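Grasp selection with two arms, May 2026

Ereo, the grasp planner built at Calimlim, now runs on the two-arm cell at Vullisthorpe.

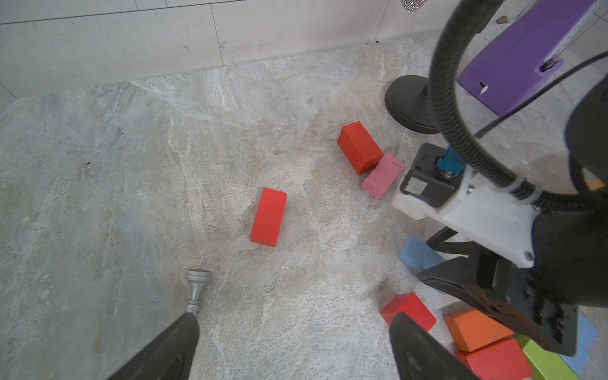
The planner scores each block by the free space on either side of it before a finger moves. Blocks pressed together score low — the orange one and the red one touching it, for instance — and are left until a neighbour has gone. Failed grasps fell from 11 to 2 per session.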